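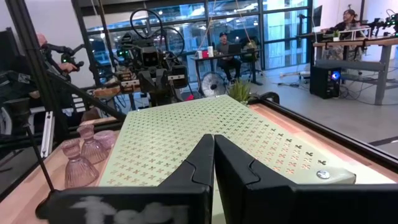
Wrist camera view, cell 2, gripper closed, taken at the start of the check.

Pre-Run Software Checklist with Comments
Cell 2, tabletop manipulation
Software: Skaddale control stack, Kikuchi perception module, Oltthorpe planner
Site: Tornisum lab, second floor
Date of check: 8th August
Result: passed with three open items

Marks used: OK, OK with comment, OPEN, N/A. An OPEN item in section 1 or 2 stops the run. An OPEN item in any other section goes to the software list and is looked at before the next release.

1. Stop and limit functions

1.1 Emergency stop cuts motion from every station. OK.
1.2 Software stop from the operator screen halts the arm and holds position. OK.
1.3 Stop state survives a restart of the control process. OK with comment. The state is kept, but the operator screen shows "ready" for a moment after restart before it switches to "stopped." The arm did not move. Text on the screen should be fixed.
1.4 Joint speed limits match the signed config file. OK.
1.5 Workspace limits loaded and shown in the viewer. OK with comment. The right-hand limit was still set for the old table position. Corrected to keep the fingers clear of the black rail on that side, then reloaded and checked again.
1.6 Force limit on finger close. OK. Tested on the foam block only.

2. Control loop

2.1 Loop rate set to 1000 Hz and holding. OK.
2.2 Missed cycles in a ten-minute idle run: 8. Limit is 20. OK.
2.3 Watchdog trips when the control process is paused by hand. OK.
2.4 Gripper zero position. OK with comment. Fingers meet along the full seam at the closed command. Zero was taken again after the finger change and written to the config. Anyone who swaps fingers has to repeat this step before planning is turned on.
2.5 Teleoperation input drops out cleanly when the handheld device is released. OK.
2.6 Command source is exclusive (planner or teleoperation, never both). OK. Tried switching in the middle of a slow move. The arm stopped and waited for a new command, as written in the spec.

3. Perception

3.1 Wrist camera stream is live and time-stamped. OK.
3.2 Hand-eye calibration is current. OK. Last done in June, and the check against the target board is still inside the limit.
3.3 Gripper mask covers both fingers and the base bar. OK with comment. The mask had been drawn for the shorter fingers. With the current pair, the notched inner edges stuck out past it and were being reported as an obstacle at very close range. New mask saved under the same name, old one kept in the archive folder.
3.4 Table plane fit. OPEN. The fit jumps between the green perforated panel and the wooden tabletop under it. The cutouts let the tabletop show through, so depth points come from both levels. For now the plane is entered by hand at panel height. Kikuchi has a setting for layered surfaces that should be tried.
3.5 Object detection, cups. OPEN. The ribbed pink cups are translucent and throw reflections off the ribs. The nearest cup was found each time. The cups behind it were sometimes merged into one box when they stood close together. Lowest confidence score logged was 81 against a pass mark of 85. Spread the cups apart for today's run and do not lower the pass mark.
3.6 Background rejection. OK with comment. The potted plant past the end of the panel is inside camera range and was picked up as a graspable object. Depth cutoff moved in to the end of the panel. The other robot and the desks by the windows are now past the cutoff as well.
3.7 Exposure with the window wall in view. OK. Auto exposure is locked to the lower half of the image.

4. Planning

4.1 Collision model includes table, rail and frame posts. OK.
4.2 Thin black rod beside the base bar is in the collision model. OPEN. It is missing. The planner has been avoiding that corner only by luck of the start pose. A keep-out box has been added by hand until the model is updated.
4.3 Planner times out and reports failure when no path exists. OK. Tested with a goal below the table plane.
4.4 Replanning when a cup is moved by hand during a hold. OK. Slow, but within the limit.
4.5 Home pose can be reached from every saved pose. OK.

5. Logging and tooling

5.1 Log folder has free space for a full day. OK.
5.2 Build number on the robot computer matches the release sheet: 708. OK.
5.3 Camera, joint and command logs share one clock. OK.
5.4 Replay tool opens the newest log without errors. OK with comment. Opens fine, but the timeline starts late and drops the first few camera images. Known problem, already on the list.
5.5 Remote update turned off during runs. OK.

Open items carried forward: 3.4, 3.5, 4.2

Run allowed at half speed with the hand-entered plane and the keep-out box in place. Repeat sections 3 and 4 in full after any change to the Kikuchi module or the collision model. Sections 1 and 2 are repeated every day.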